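Friday, February

Back on the elbows. The second box from Reinholz came in this morning and I got straight into it before the phone could start. Ten long-radius 90s and four reducing tees, all titanium, all with the heat number etched on the outside of the bend where I can read it (thank you, Reinholz!). The last lot had it inside the bore and I went half blind.

Wall thickness first. I did eight points on each elbow, four around each end, and then a couple extra on the outside of the bend, where it always thins when they push it over the mandrel. Nine of them are fine. Number 6 is thin on the outside, still over the drawing minimum but closer than I like, so I've put blue tape on it and I want Ilse to measure it again with her own gauge. Mine was reading a hair low against the step block last week and I never did get around to sending it out.

Ends are nice and square. Bevels look hand-dressed on two of the tees, which is okay, but Gunārs is going to grumble about the root face when he fits them up. I'd grumble too.
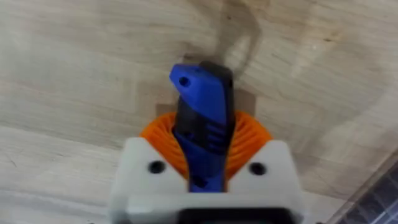
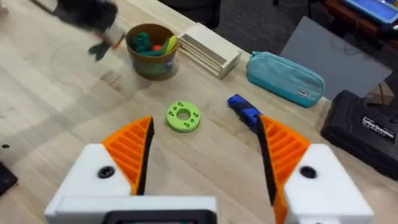
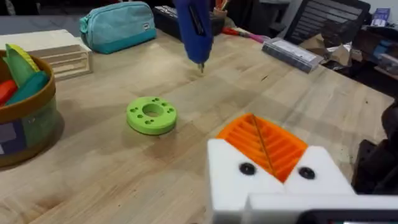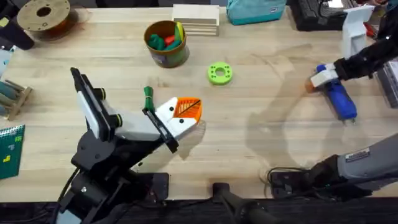 Category: Workshop notebook / Pipe fittings

After lunch, weld coupons. Gunārs ran two for me on the 12 mm plate, same wire, same current, only the trailing gas changed. The first came out bright silver all the way along. The second went straw and then a bit blue at the stop end, and I'm pretty sure he lifted the shield early (he says he didn't, we'll see!). Either way I'm not sending blue to Mesmont. Cut both up, mounted the sections, and left them for polishing.

Carola called about the stub ends for the Hirkarix job. They want the lap face smoother than we quoted, and could they have it at the same price, please. I told her to talk to Elias, he wrote the quote. My own feeling is one more light pass on the lathe with a fresh insert would get us there, but it's his money to argue over.

Still to do:
Ilse to recheck elbow 6
polish and etch the two coupons
send my thickness gauge out, really this time
ask Ute where the Esow certificates went, the folder only has the page for the couplings

Left the tees on the rack with the caps on.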